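Plornirmont Evidence Lockers
Model range: Miltero 7 and Miltero 7 Plus

The Miltero is a pass-through evidence locker for police stations, custody suites and the security offices of courts and large public buildings. Officers put exhibits in from the corridor side. Property store staff take them out from a separate door at the back. Once a compartment has been shut from the front it can't be opened again from the front, so the item stays where it is until the store collects it.

Each unit has seven compartments in mixed sizes. The smallest takes phones, wallets and sealed drug bags. The tallest takes long items such as bats, air rifles and boxed crossbows. Firearms should be made safe before they go in, in line with your own force procedure.

How it works

The officer books the exhibit on your existing property system and prints the label as usual. At the locker, they choose a free compartment, place the item inside and push the door shut. The latch drops by itself. There is no key to carry and no code to remember. A red marker shows on the door to tell the next officer that the compartment is taken.

Store staff open the rear door with a Nordin key, which is supplied on a restricted profile. Extra keys can only be cut against a signed order from the named keyholder. After clearing a compartment they press the reset bar, the red marker goes back and the front door can be used again.

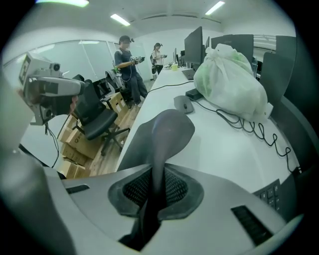
The Plus version adds an electronic log. It records the time each door is opened and closed, front and rear, and the card used to do it. The log holds 2000 entries before the oldest are overwritten, and it can be copied to a memory stick at any time by someone with supervisor access. It doesn't need a network connection. If the power fails, the latches carry on working and the doors stay locked.

Refrigerated compartments

Two of the lower compartments can be ordered refrigerated for blood, urine and swab kits. These are fitted at the works and can't be added later. The cooling unit sits on top of the locker, so allow extra height and leave the vents clear. A dial thermometer is fitted to each cooled door, and the Plus version also records the temperature in the log.

Installation

The locker is built into an opening in the wall between the corridor and the store. We need a finished opening, square and level, with a solid floor under it. A loaded unit weighs over 300 kg, so please check upper floors with a surveyor before ordering. Two fitters will normally have it in and working by the end of the day. If there is no suitable wall, ask for the Vosum, which is the free-standing version with front access only.

Cleaning

The insides are seamless at the floor and corners and can be wiped down with ordinary disinfectant. For heavier contamination the shelves lift out. Do not use bleach on the latches.

What's included

Locker with front and rear doors
Fixing kit and trim for both sides of the wall
Two rear door keys
Door numbers and blank label holders
Fitting guide and user card

Options

Refrigerated compartments
Drying compartment with filter, for wet clothing
Left-hand or right-hand rear doors
Colour to match existing fittings

Guarantee

The cabinet and doors are guaranteed for seven years. Latches, locks and electronic parts are guaranteed for two years from the date of fitting. Damage from forced entry isn't covered, but replacement doors are kept in stock for all current models.

Prices depend on the layout and the site. Send us the wall thickness, the ceiling height on both sides and the mix of compartments you want, and we will reply with a written quote and a drawing.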